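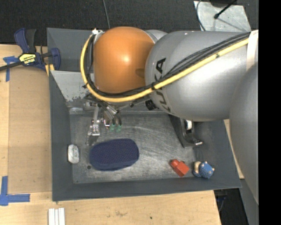 Comparing two grippers on bin picking

Clamp the bin side of the table first, then tape its position so every run starts from the same spot.

1. Put in a few unlike items, one soft or textured, one small and awkward in colour and shape.
2. Tie the hose and cables along the arm with some slack, and jog each joint slowly through its travel.
3. Run 31 picks with the first gripper. Log misses and drops separately.
4. Swap grippers, reset the tool centre point and repeat.

Leave items near the walls where they are – Seidu Quartey found most of our misses there. If a finger touches the floor, raise the pick height 2 mm and redo the run.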